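We use cookies to remember your preferences and to see how many people read this site. Accept / Manage settings

Cleaning out the crumbs

August 1, 2025

I have been putting off writing about cleanup because it is not very interesting, but two people asked after the last post, so I'll say what I do now.

The worktable gets used for everything. In June I was eating breakfast at it most mornings, and by the end of the month there were crumbs in the drawer, in the pencil cup and inside the box of Sinetti labels. I found half a pastry behind the paper trimmer. That was the point where I decided the table needed its own cleaning things and its own trash, and that they had to stay there.

The first thing I changed was the trash. I used to carry everything to the kitchen can, and of course I didn't do it every time. Now there are two small bins, one for each end of the table. I line them with black bags and fold the bag well down over the rim. If you only fold it an inch it slides in as soon as something heavy lands on it. The bags come from Dultis and they are bigger than the bins need, so there is plenty to fold over. A roll of 155 lasts me a long time.
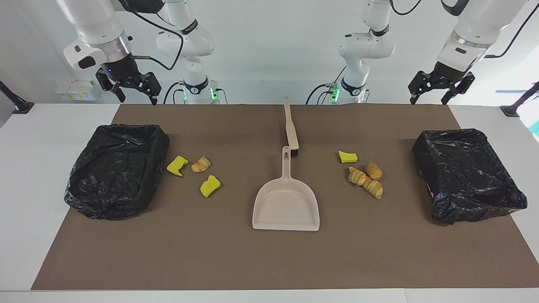 Valletti

The brown mat was the second change. Before that I was wiping the white tabletop directly, and every smear showed. The mat hides a lot, and crumbs don't slide around on it the way they did. A light pastry crumb still shows up against the brown, so I know where to sweep.

For sweeping I use a plain beige dustpan and a brush with a long handle. I had a small hand brush before and my knuckles were always in the crumbs. The dustpan has a wide flat scoop and a hole in the handle for hanging, though I have not put up a hook yet. Croissants are the worst offenders. The flakes go everywhere and they break up smaller if you push too hard, so I take short strokes toward me and stop to empty the pan. Rolls are easier. The twisted cone pastries are somewhere in between.

After sweeping I go over the mat with a sponge. I buy the yellow ones and cut them up, some into odd shapes, because a notched piece gets around table legs and the lip of a tray better than a square one does. I don't measure anything. A pack of 5 cost me $2 at Woo, the discount place near the post office, and cut up they go even further. When one starts to smell it goes in the bin.

I wring the sponge out almost dry. Too much water and the crumbs turn to paste, and then you are scraping.

Old bread gets its own rule. If it is only stale I take it to the kitchen and dry it for breadcrumbs. If there is any doubt it goes straight in the trash, and I tie off that bag the same evening. We had ants last year and I don't want them again.

Next I want to sort out the drawer, which still has crumbs in the back corners. The brush doesn't reach in there, so I'll probably have to take the whole thing out and tip it over the sink.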